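Association des Amis de la Bibliothèque de Trakholm
Compte rendu de la réunion du 25 juillet 2019

La séance s'ouvre avec un peu de retard, le temps que chacun trouve une chaise et que la fenêtre du fond veuille bien rester ouverte. Faustine Delaunay, qui préside, remercie les présents d'être venus malgré la chaleur et transmet les amitiés de nos adhérents partis en vacances, dont plusieurs ont pris la peine d'envoyer un mot. Le compte rendu de la réunion précédente est adopté sans changement, à une faute d'orthographe près dans le nom de la rue Birkov, que nous corrigeons bien volontiers.

1. La vente de livres de juillet

Ce fut une belle journée, et il faut le dire parce que nous en avions tous un peu douté en voyant le ciel le matin ! La recette s'élève à 2 683 euros, ce qui dépasse nos espérances, et l'on a beaucoup apprécié la table des romans policiers, vidée bien avant midi. Les livres de cuisine se sont moins bien vendus. Il est proposé de les mettre l'an prochain plus près de l'entrée, à côté des gâteaux, et l'idée fait sourire tout le monde avant d'être retenue. Merci encore à la maison Osard pour le prêt des tréteaux, qui lui ont été rendus dès le lendemain.

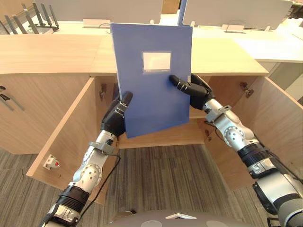 2. Le fonds Voyle

La famille Voyle nous a confirmé par courrier le don des lettres et des cahiers de l'ancien instituteur, et nous en sommes très touchés. Une longue discussion s'engage sur la manière de ranger tout cela, certains préférant l'ordre des dates, d'autres celui des correspondants, et l'on finit par s'entendre sur les dates, avec un petit index pour les noms. Pour le rangement, on s'en tiendra à la chemise en plastique bleu mat, bien rigide, avec son petit porte-étiquette blanc sur le devant, et l'étiquette sera remplie au crayon tant que le classement n'est pas arrêté. Les lettres elles-mêmes seront glissées d'abord dans du papier sans acide. Une somme de 900 euros est votée pour le papier, les boîtes et la numérisation des pages les plus fragiles. Vote : unanimité moins 2 abstentions.

3. Les lectures du soir

Le cycle reprendra à la rentrée avec 5 soirées, toujours dans la petite salle, qui a le mérite d'être fraîche en été et le défaut de l'être aussi en hiver. Faustine Delaunay se charge d'écrire aux lecteurs pressentis. On souhaite davantage de poésie, et une soirée au moins consacrée aux textes en langue régionale, comme on nous le demande depuis longtemps. La question du micro est reportée, faute de devis.

4. Questions diverses

La boîte de retour des livres ferme mal et la mairie en a été avertie. Une adhérente demande s'il serait possible d'avoir un banc à l'ombre devant l'entrée ; la demande est jugée excellente et sera jointe au même courrier. On rappelle enfin que les cotisations peuvent être réglées à l'accueil, aux heures d'ouverture.

La séance est levée à l'heure de l'apéritif. La date de la prochaine réunion sera communiquée par courriel et affichée dans le hall.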